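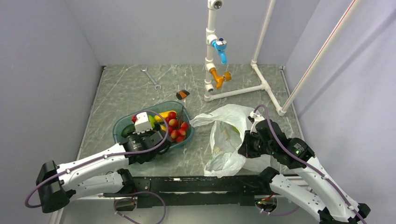 果蔬盆与果蔬篮有什么区别？

果蔬盆的盆壁和盆底一般不开孔，可以盛水，兼作浸泡、清洗和短时摆放之用；果蔬篮的篮壁或篮底留有孔隙，用于沥水和通风，不能蓄水。

果蔬盆

果蔬盆是厨房中盛放水果和蔬菜的敞口浅容器，属盆类器皿。常见形状有圆形、椭圆形和长方形，材质包括塑料、搪瓷、不锈钢和陶瓷。

形制

椭圆形盆的长轴方向可平放黄瓜、茄子等长形蔬菜，在进深较小的台面上也便于安放。塑料盆质轻，磕碰时不易碎裂，但长期受热可能变形。搪瓷盆表面光滑，易于清洁，釉层剥落后露出的铁胎容易生锈。厨具厂商Vetard的产品目录将此类容器列入“台面盛器”，编号2526，分深、浅2种规格。

使用

果蔬混放时，通常将质地坚硬、分量较重的品种置于底层，番茄、桃等易受压损伤的果实置于上层或单独一侧。苹果、香蕉等在成熟过程中释放乙烯，会加速绿叶蔬菜黄化，需存放数日时应分开盛装。清洗后的果蔬宜先沥干，盆底积水容易引起腐烂。浸泡时水面以低于盆沿2厘米为宜。

清洁与保养

塑料盆可用中性洗涤剂和软布清洗，不宜使用钢丝球，以免留下划痕、积存污垢。果汁和菜汁造成的着色，可用小苏打溶液浸泡30分钟后冲净。

参见

沥水篮；果盘；洗菜盆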